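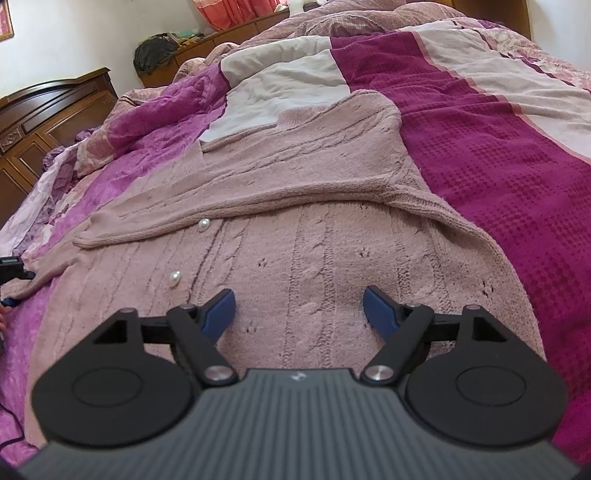

A pink knitted cardigan on the bed

About Gonden

Gonden sells and supports phone systems for small and mid-sized businesses. We started out in 2000 with one rack of equipment and a handful of customers who were tired of paying for lines they didn't use. Today we look after 461 business accounts, from dental offices to freight yards.

Most of our work is internet calling: hosted phone service, SIP trunks, and on-site phone servers for customers who want to keep the equipment in their own building. We also handle number porting, call routing, voicemail setup, and the desk phones themselves.

What we offer

Tralel is our hosted phone service. It is billed by the extension, month to month, with 30 days' notice to cancel.

Leone is our on-site system. We install it, train your front desk, and apply updates outside business hours. Leone customers can keep their existing analog fax and door lines.

Both come with the same support desk. Calls are answered by the people who do the installs, and we keep a spare parts shelf so a dead phone can be swapped without waiting on a supplier.

Training and meetups

We run 3 training days a year for customers who manage their own systems. They cover dial plans, call queues, backups, and basic network troubleshooting. The next one is on 23rd July at our Jotano office. Seats are free for current customers, and lunch is provided. The December session is usually on security and fraud prevention, and it fills up early.
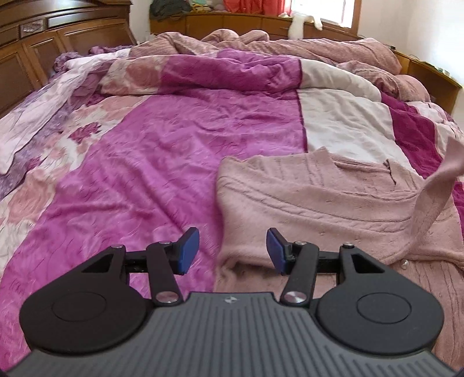

One customer wrote to us after moving a clinic from an old key system to Leone that "the port went through during lunch and the front desk was taking calls on the new phones by two. I would have liked a longer printed guide for the night settings, but the support desk walked us through it."

The night settings guide has been rewritten and now comes with every Leone install.

Working with us

New customers start with a site visit or a video call, followed by a written quote. To set one up, use the contact form or call the main office and ask for sales.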